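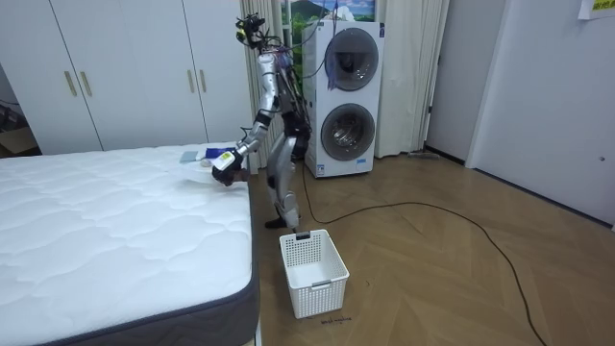

3.2 Clearing the bed surface

Before a quilted mattress can be covered again, its top must be free of laundry and of small litter. Our earlier study (Auer and Marti) treated only the laundry. In the present work we consider both, as households in the Flitville survey named crumpled paper and wrappers among the things most often found on a stripped bed.

A stitched surface is less simple to clean than a floor. The seams lie lower than the padding, and a light object settles in them. For a single lump we therefore prefer a small dustpan with a flexible lip, shown in Figure 3.

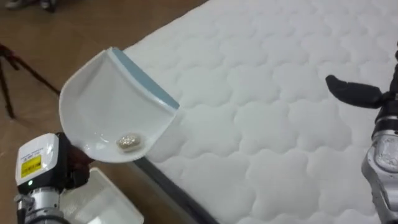
The pan should be kept tilted back while it is carried to the bin, so that the contents stay away from the lip. Of the 63 households, 50 kept a hand broom in the same cupboard as the pan.

Figure 3. Dustpan, crumpled lump and hand broom on the quilted mattress.
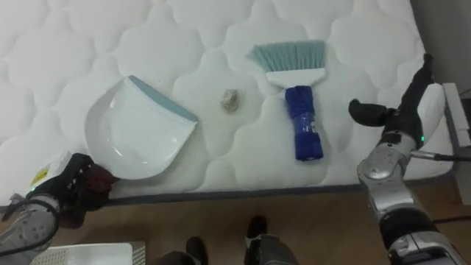

3.3 Order of the tasks

Participants who folded the laundry first had more free surface for sweeping. We recommend this order also for smaller rooms.

Print this section | E-mail to a colleague
Shares: 90 | Comments: 3

Chrysoula Makris: Did you also try a softer brush? My mattress has very deep seams.

Thaddäus Aebischer: The order in 3.3 agrees with our practice.

Flurina Gasser: Is the survey form available?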